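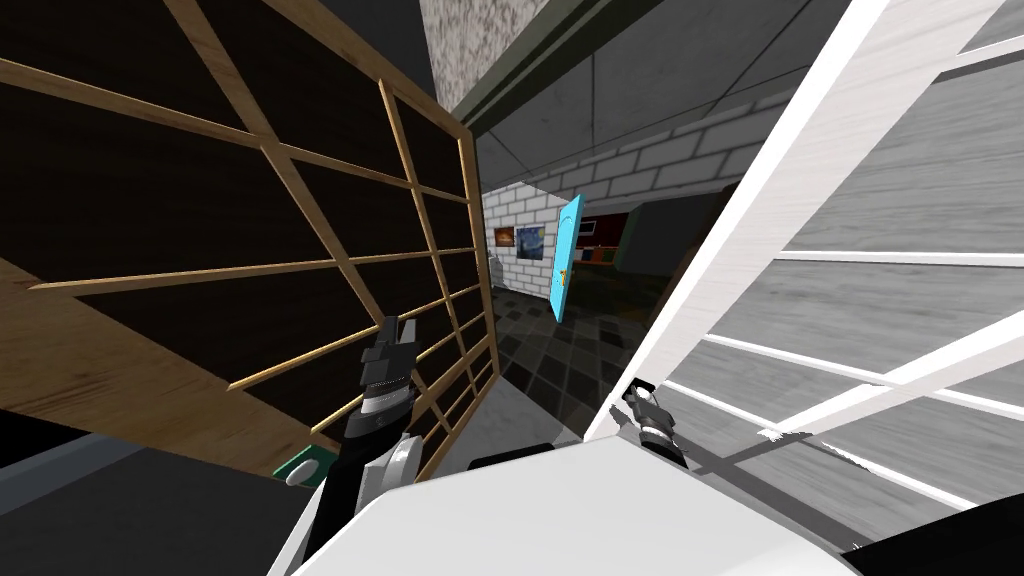
The double doors task in Veno, seen over the robot's body, with one arm towards each door.

Review: Veno door pack, used by our student robotics club

Rating: 4 out of 5
Used for: one school term, with the club's team for the Oltum challenge

I help with the robotics club at a secondary school, and this term we worked only in simulation. We bought the Veno door pack from Clulanier for 80 dollars, with one licence for the whole club. I am writing this review for other clubs who want to know if it is good for students who have never programmed an arm before. English is my second language, so please excuse my style.

What you get

The pack has 27 house layouts and a robot with two arms. In each layout the robot must open a door, or a pair of doors, and in the harder levels it must go through and find the next room. The students write the arm movements in a simple script, or they can drive the robot by keyboard and save what they did. My advice is to begin with the keyboard. Our younger members understood the wrist joints much faster this way.

Graphics

The houses are more colourful than I expected. In the layout we used most, behind the doors there is a white brick wall with paintings, a bright blue door with its own handle, and then a room with a red wall. Students enjoy this, and they gave names to the rooms. The wood grain is nice too. On the older laptops of our school it was slow, so we turned off the shadows, and after this we could work normally.

I must mention that the picture is not always clean. On the white lattice door I can see a small broken-looking white piece along one of the bars. It is a small matter, but one student spent half a meeting thinking it was an obstacle.

How it is to work with

The difficult part is the last few centimetres. The view from the gripper is tilted, and the students first move left when they want to move up. We lost many evenings on this. One pair made a paper card with arrows and fixed it to the monitor, and I recommend this to everybody.
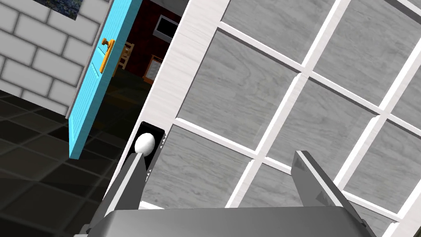 Gripper view at the white door, fingers wide apart, with the small egg-shaped part just past the tip of the left one.

For this door our team wrote the approach as 7 short steps, with a stop after each step. The older students wanted one long smooth movement, but with stops it is easier to find the mistake. The log file is good for this. It writes the angle of each joint, and our longest log had 440 lines, which we printed and read with a pencil like in old times.

The manual is weak. The chapter about the fingers is only one page and does not explain how to set the closing force. We found the answer in the notes of the Sarıgül school league, who use the same pack and share their scripts free of charge. I wrote to Clulanier about the manual and they replied politely, but the page is still the same.

Good points
One licence covers the whole club
Keyboard driving for beginners
Clear log files
Enough variety in the houses for a full term

Less good points
Short manual
Slow on old laptops with shadows on
No undo when you record a movement

For a club with members from 13 years I would buy it again. If your students are younger, ask for the trial version first and let them try a single door. We continue in February with the two-arm levels.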